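The Handshake Problem

Everyone who tours a workshop now wants to come home having shaken something's hand. A feature on how we greet, and why I have doubts

By Ilaria Vitale

The handshake was supposed to be finished. I remember reading, more than once, that we would all be nodding at each other from now on, or touching elbows, or placing a palm on the chest like people in a yoga brochure. I own a book on the subject, bought at an airport, in which the author gives the handshake five years at most. That was a while ago. Last month I shook 121 hands at a single trade dinner, and I know the figure only because I had been asked to keep a tally for this piece and used a clicker in my coat pocket.

So the handshake lives. What bothers me is the amount of meaning that gets loaded onto it.

Take the training business. Gondmont, a consultancy that teaches young managers how to enter a room, charges 400 a head for a morning called First Contact. I sat in on one in July. Jozef Smits, who runs it, had us pair off and grip each other while he walked between the couples saying "web to web", meaning the skin between thumb and finger. He believes a person decides whether to trust you in the time it takes to pump twice. I asked where that came from. He said it was well known. I asked again over coffee and he said it was more of a feeling, from long experience, and then he shook my hand, very well I must admit, and went off to find the milk.

My own partner for the morning was Mirko Pagano, a quiet man in his twenties who sells flooring. His handshake was soft and a bit sideways. By the end of the session it was hard and straight, and I liked him exactly as much as I had before.

There is a case for the other side. Renzo Bassi, who spent most of his working life as a crane fitter, told me that on the floor a handshake had nothing to do with personality. It closed a conversation. You agreed what was getting lifted and when, you shook, you went back to your end of the building. If you had grease on you, you offered a wrist. He thinks the office version is theater, and that the people who worry about grip have never had to do it in gloves.

I find that more convincing than anything I heard at Gondmont, though I notice Bassi also crushed my fingers when I left.

Then there is the workshop visit, where the custom has taken its oddest turn. A guest is shown round, and at some point the guest puts out a hand, and the hand that meets it is a machine's. I have seen a good many of these by now and they are all the same picture: a person leaning in with one arm out, the fluorescent tubes on overhead, a desk and a monitor somewhere behind. What gets me is how naturally people lean. The shoulder drops and the arm goes forward just as it would for a new brother-in-law.
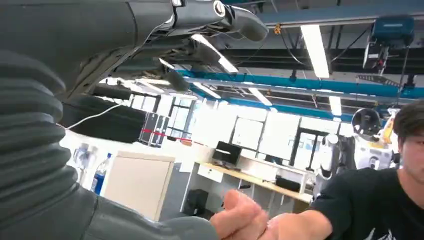 What the hand wants

Jinfeng Lu teaches a night class on manners and social history, and she is less impressed by all this than I hoped she would be. The story that we shake hands to prove we carry no weapon is one she has stopped repeating, she told me, as she could never find a source she trusted. Her students are always disappointed. They want the dagger up the sleeve.

Her own view is duller and, I think, better. People shake hands to mark that a thing has started or ended. It hardly matters who or what is at the other end, provided there is something to take hold of. She has seen a man shake the handle of a door he had just finished hanging.

I tried to argue. Surely warmth counts, surely pressure counts – there must be some reason we all remember the clammy ones. She said we remember them the way we remember a bad chair. Then she looked at the clock and began stacking up her papers, and we both stood there for a second wondering whether to shake.

We waved.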